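FOR IMMEDIATE RELEASE

Prernura and Numholm Open Hand-Demonstration Program to Outside Labs

Prernura, which makes wearable equipment for recording hand movement, and Numholm, a developer of software for training robot arms, said in August that their joint demonstration program will take requests from university labs and small manufacturers. Until now the program has served only the two companies and their first customer, the kitchen equipment supplier Pondari.

Under the program, people perform everyday handling tasks at a table while wearing a sensor glove. The recordings are converted into training data for robot arms with two-finger or multi-finger hands. The library stands at 326 tasks, most of them short ones such as picking up an item, moving it and setting it down in a container.

"We started with objects that have no good handle and no flat side," said Kerstin Kleinschmidt, program manager at Prernura. "A person doesn't think about how to hold a potato. A robot arm has to get that from somewhere, and a lot of it is in the fingertips."

The glove leaves the fingertips bare so that the wearer keeps a normal sense of touch. Position is read from printed square markers on a cube fixed to the back of the hand, and an electronics unit is strapped to the arm.

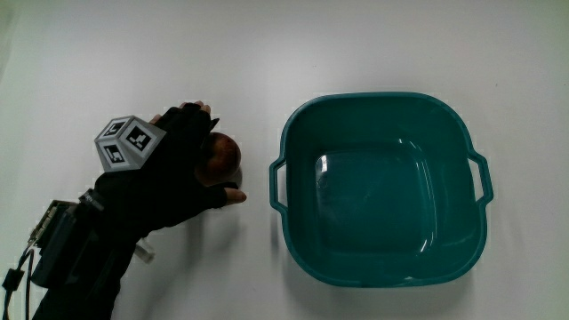
Does a person need robotics experience to record a task?

Most demonstrators have none. New demonstrators get one training session, which covers fitting the glove, keeping the markers in view of the cameras and working at an even pace. They then repeat a practice task until a reviewer accepts 3 recordings in a row.

The companies also offer remote control recording, in which an operator moves a robot arm directly from a second station. Numholm said remote control gives data that already matches the arm's own joints, but it is slower to collect. Hand recording is faster and is used first for most new tasks. Remote control sessions are added where the arm has trouble with a grip.

"For a lot of container tasks we need only a small remote set on top of the hand set," said Kittipong Thongdee, who leads training software at Numholm. "For cloth and for anything with a lid, we still need a lot more. Labs should plan for that when they send us a request."

Pondari has used 268 of the recorded tasks in its own testing. Periklis Papadakis, the company's automation lead, said the sorting and tub-loading tasks were the most useful, and that his group has asked for more recordings in which the container sits at different distances from the person.
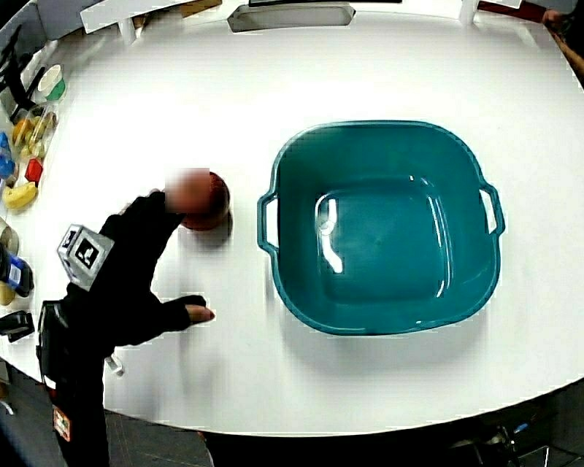

How to Take Part

Labs and companies can request existing recordings, ask for a new task, or send their own demonstrators to be trained. Each request should list the objects involved, the robot arm and hand to be used, and the file format needed. Requests for a new task should include a written description of the start and end positions of every object.

The program can record up to 700 demonstrations a week across all requests. Work is scheduled in the order that complete requests arrive. University labs will pay a reduced rate. Recordings are delivered with faces blurred.

Myrto Raptis will review requests from university labs, and Yeison Echeverri will handle those from manufacturers. Both can be reached through the Prernura program office.

About Prernura

Prernura designs gloves, markers and arm-worn recorders for robot training.

About Numholm

Numholm develops software that turns human demonstrations and remote control sessions into training data for robot arms.

###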